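Menu Home Workshop Notes Opinion About Search this site Type and press enter

In defence of the slow brick

Every August our shared workshop has its open afternoon, and every August somebody asks me what the robot is for. I've never had a good reply. I've tried "learning" and I've tried "fun", and last time I just pointed at the bench and said it puts toy bricks on a board. The man looked at me as if I'd said I was teaching a crane to knit. So here are my thoughts, properly, at a length I'd never inflict on someone holding a paper cup of squash.

The job for the arm at Clurkuvau (that's our workshop, don't ask me to pronounce it the way Krum does) is to pick up a brick, carry it over and press it down on the green baseplate.

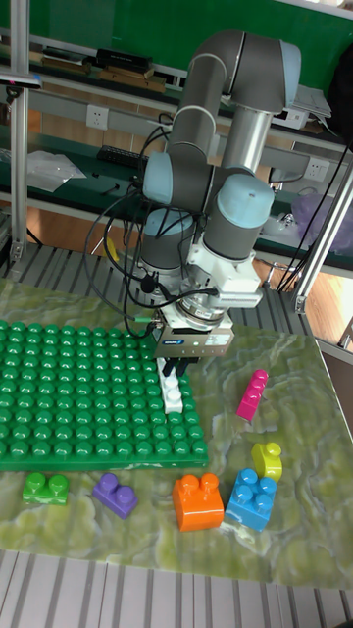
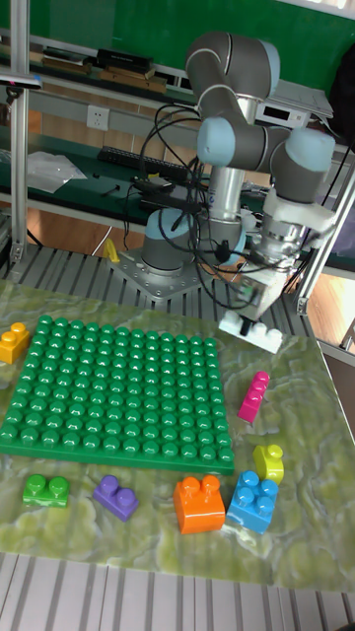
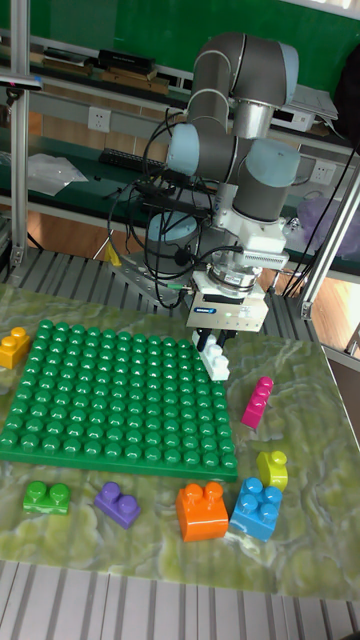
A white brick in the gripper in all three, and the studs of the baseplate waiting on the left.

Why bricks are harder than they look

You and I can put one toy brick on another while watching telly. You feel for the studs, you wiggle a bit, you push, done. Your fingers do a hundred little corrections and never trouble your brain with any of them! Take that away and you find out what the job really involves. The brick has to be gripped squarely. It has to come down straight. If it's a hair off, it perches on top of the studs looking smug, and the arm carries on as though everything had gone splendidly.

My first go at this was pure dead reckoning. I wrote down where everything was, typed in the positions and let it run. It was fine until someone leaned on the table. Monique Hoarau, who is far more patient than I am, suggested I stop treating the position as a fact and start treating it as a guess, and that one remark probably saved me a month. Come down slowly, stop early, have another look, then press. It's dull to watch. It works a lot better than what I had.

And colours! I had assumed a green brick near a green baseplate on a green mat would be no bother. I can only say that I chose that mat because I liked the marbling, and I have been paying for my good taste ever since. Hervé thinks I should swap it for plain grey. Hervé is right and I'm not going to.

The case against, fairly put

Gaspard Pichon and I have been arguing over this since spring. His view is that a shared workshop should make things people need, and that 600 hours of members' time spent on toys would have built an awful lot of shelving. He'd like the arm feeding the drill press, or sorting screws, or sold. He has a point about the screws. Our screw drawer is a disgrace.

But I think he's wrong about what the hours bought. When Lucienne Chevalier joined she'd never written a line of code, and she learnt on the bricks, because you can get a brick wrong all evening and the worst that happens is you pick it up off the floor. Would I have let her loose on the drill press in her first week? Would Gaspard? A cheap mistake is a lovely thing to learn with, and a tub of bricks is full of them.

There's also the money side, which I'm less comfortable with. We put 3,000 into the pot for repairs and bits, and not everyone who paid in ever touches the arm. I do think those members deserve more than a shrug from people like me. A booking sheet that doesn't have my name down it from top to bottom would be a start. Sarkness, the workshop over the river, gives every newcomer a turn on their machines before the regulars get theirs, and I'd happily copy that.

What I'd keep and what I'd change

I'd keep it on bricks for another year. I'd want it placing 10 in a row without me hovering at its elbow, and our best so far is 5. After that, fine, Gaspard, let's talk about screws.

I'd change how we talk about it, too. We've got into a habit of showing visitors the one good run and then switching off, and people go home thinking it's either magic or a waste of electricity. I'd sooner they saw it miss. Krum Nikolovski did exactly that with a couple of kids at the last open afternoon, let it fluff one and asked them what they'd do about it, and they had more ideas than I'd had all summer (one of them was glue, but still).

Anyway, the kettle's on most evenings from seven if you want to come and argue. Bring screws.

Share 5 Comments 10

Previous Next Back to Opinion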